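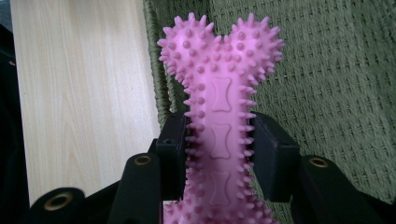 March 24, 2024

Hand gripper 2, pad and linkage service. Bench 3, Starkitden room.

Unit came back from the Drelano sessions with a note: "soft on the right, drops things." Jaw cycle count on the tag was 3312. Last service was at 2712, so it ran 600 cycles on the same pads and the same grease. Interval in the Zurari sheet is 500. Tag rewritten, see end.

Condition as received

Trigger return slow in the last third of travel. No grit heard. Side play at the right pad, measured at the pad tip with the dial indicator: 0.29 mm. Left pad 0.08 mm. Limit we use is 0.15 mm. Pad faces glazed on both sides, right worse than left. Left pad screw tight. Right pad screw turned an eighth with finger pressure on the driver, so it had backed off at some point. No threadlocker residue on it. I did the last service and the log says threadlocker was applied to both. Log is wrong or I missed one.

Camera mount checked before touching anything else. Witness marks on the bracket line up. Left it alone.

Strip and clean

Pads off, screws bagged by side. Linkage arms off the pivots one at a time, left side first, so the right could be used as a reference for the washer order. Washer order is thin, arm, thick. The drawing in the binder has it thick, arm, thin, and that drawing is for the old body. I've crossed it out in pencil. Somebody with access to the Coughlan folder should pull it properly.

Eyelets wiped out with alcohol and swabs. Old grease was gray and stiff. Checked each bore with the plug gauge. Right outer eyelet takes the no-go gauge with light pressure. The others don't. That accounts for most of the 0.29.

Right outer eyelet pressed out and replaced from the spares tin. First attempt went in crooked and had to come out again. Second one pressed with the 18 mm socket as backing, straight, no burr. Two left in the tin.

Reassembly

Light film of grease on the pins only. Wiped the excess after cycling by hand. New pads both sides, even though the left could have been dressed and reused. Mixed pads give a lopsided squeeze and then the centering check means nothing. Threadlocker on both pad screws, blue, one drop. Torqued to the value on the Zurari sheet. Paint dot across each head and I looked at both dots twice.

Side play after: right 0.06 mm, left 0.07 mm. Trigger return clean over the whole travel.

Grip check

Used the pink spiked bone for the compliant hold. It is a harder case than the foam block, with the nubs carrying the load first and the side spikes folding under the pad. Clamp at mid shaft, on the middle of the three molded bones, toy upright. Things to look at are whether the pads meet the shaft at the same height and whether the toy walks upward when the trigger is squeezed further.

Ten holds at normal squeeze, 30 seconds each. No drops. One hold in the set started with the shaft a few degrees off vertical and stayed where it was put, so I counted it. Five holds at light squeeze: four good, one slip when I rotated the wrist past horizontal. The foam block doesn't slip at that setting. I would not call it a fault, but I don't have a figure from before the service to compare it with. Next time, run the light squeeze set before stripping the unit.

Opening width at full release is 1 mm under the sheet. Same as last service. Trigger stop was not adjusted.

Not done

Lens not cleaned and calibration not rerun. The bracket was never loosened, so the old calibration file should hold. If the board check shows more than the usual error, rerun it and write the number here.

Arm on the left has a shiny rub line near the rounded end. Can't find what it touches. Look again at next service before wiping it down.

Trigger spring is original. Conall Conneely has a pair on order with the May parts, one for this unit and one for unit 4. Fit it when it arrives, even if the return still feels fine.

Tag now reads: serviced at 3312, next due 3812, pads new both sides, right outer eyelet new. Unit is back on the shelf hook with the green tie.

Added after lunch: Conall ran the board check on unit 2. Error within the normal band, same file kept. He also asked for the washer order to be written inside the lid of the service box. Written: thin, arm, thick.

Starkitden workshop notebook | Bench questions: ask Conall Conneely | Back to top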